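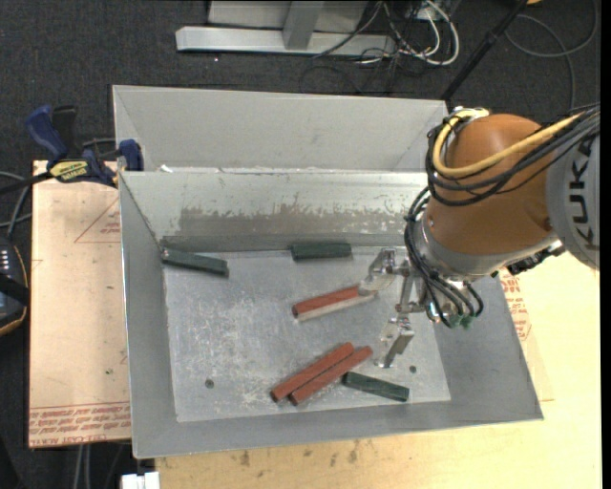

Materials Handling and Storage
Unit 4: Storage bins and how goods are kept in them

Reading for this unit: chapter 3 of the course reader, plus the Brurko case sheet. Bring the case sheet to class.

1. What a bin does

A bin holds goods of one kind, or a few kinds, at a known place. The known place matters as much as the holding. If the stock record says the goods are in bin 12 and they are in bin 21, the goods are lost until someone finds them, even though they never left the building.

For this course we use the word "bin" for any open-topped container that stays at one location. A container that moves with the goods is a "tote." Many companies mix these terms. In your written work, please keep them apart.

2. Fixed and open locations

With fixed locations, each item has its own place and nothing else goes there. Workers learn the layout quickly. The cost is space: when an item runs low, its place stands partly empty.

With open locations, an item goes wherever there is room and the record is updated. Space use is better, but everything depends on the record. A skipped entry at 4 p.m. becomes a missing item the next morning.

Most warehouses use both. Fast-moving goods get fixed places near the packing area, and the reserve stock goes into open locations further back.

3. Divided bins

A divider turns one bin into two smaller ones. It helps when two items are both slow movers and neither fills a bin. It also causes picking errors when the two items look alike. Rules of thumb:

Do not put two sizes of the same part on either side of a divider.
Label each section, on the side the picker stands.
Count the sections as separate locations in the record.

The third rule is the one most often broken. If both sections share a location number, a count of that location tells you very little.

4. Case: Brurko

Brurko sells door and window hardware to builders. The company keeps 2,000 items in its Flarlow warehouse, all in fixed locations. In February it took over the Nyamweya product line and had no free bins for it. The manager had to choose between renting more floor space, dividing the existing bins, and moving the reserve stock to open locations.

Brurko chose to divide. Picking errors went up in the first month, mostly in aisles where old and new hinges shared a bin. The company then moved the new hinges to their own aisle and left the dividers in place for screws and small fittings.

Think about what the manager knew at the time. The sales forecast for the new line was poor, and the lease on the extra floor space would have run for 3 years.

5. Working out bin size

Start with the most stock you expect to hold at one time – this is the order quantity plus the safety stock. Multiply by the volume of one piece. Then allow for the space between pieces, which depends on shape. Square-sided goods waste little space if they are stacked, and a good deal if they are dropped in.

Practice problem: Pundari orders a boxed valve in lots of 100 and keeps a safety stock of 4. How many boxes must the bin hold just after a delivery, if the safety stock has not been touched? What changes if deliveries often come early?

Written answers are due at the start of the next class. One page is enough.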